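Bandonton Automation Working Group
Minutes, June 5, 2026

Present: Menaka Marikar (chair), Marthinus Ngubane (minutes), plus those who signed the sheet
Apologies: Finance, in writing, with a reminder about receipts

1. Previous minutes
Accepted with one correction. "Marthinus will look into it" now reads "Marthinus was asked to look into it". The it in question is item 4.

2. Second two-arm bench
Menaka spoke to her paper, which asks for a second bench on the same pattern as the first: two arms, parallel grippers, and a table long enough that people stop storing their tools on it. The case is simple enough. Everyone wants the bench on the same afternoons, and the booking sheet has developed a marginalia of its own.

Two quotes are in. Derklow can deliver in 15 weeks and includes the wrist modules. Mabuza is cheaper, but leaves out the wrist modules, the cabling and, as far as anyone could find, the mounting bolts. Once those are added back the difference shrinks to the price of a decent lunch. Marthinus noted that it had taken him three emails to establish this and that he would like the lunch.

The small enclosure work remains the main use, with the latch tasks on the puzzle box a close second. Both need the pair of arms, so the suggestion of buying a single arm and "seeing how we go" was thanked and put to one side.
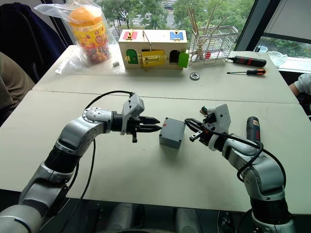

3. Spares and consumables
Gripper fingers: 34 on the shelf by last count, which is plenty if they are all the right kind. Menaka to check before ordering more.
Project boxes: 163 left from the bulk buy, all grey. The request for other colours was deferred to September, where it can join last year's.
Screwdrivers: agreed that each bench gets its own set, labelled, with a line in the budget. The powered one stays shared for now.

4. Fisora licence
Renewal is due before the new bench could arrive. Fisora charges per arm – a fact discovered after the first pair was installed – so the budget needs to carry four. Marthinus was asked to look into it.

5. Actions
Menaka: revised figures for Derklow, with freight shown separately.
Marthinus: ask Mabuza to requote with everything included, bolts by name.
Marthinus: Fisora, per-arm pricing, in writing this time.

Next meeting in September, or sooner if Mabuza replies.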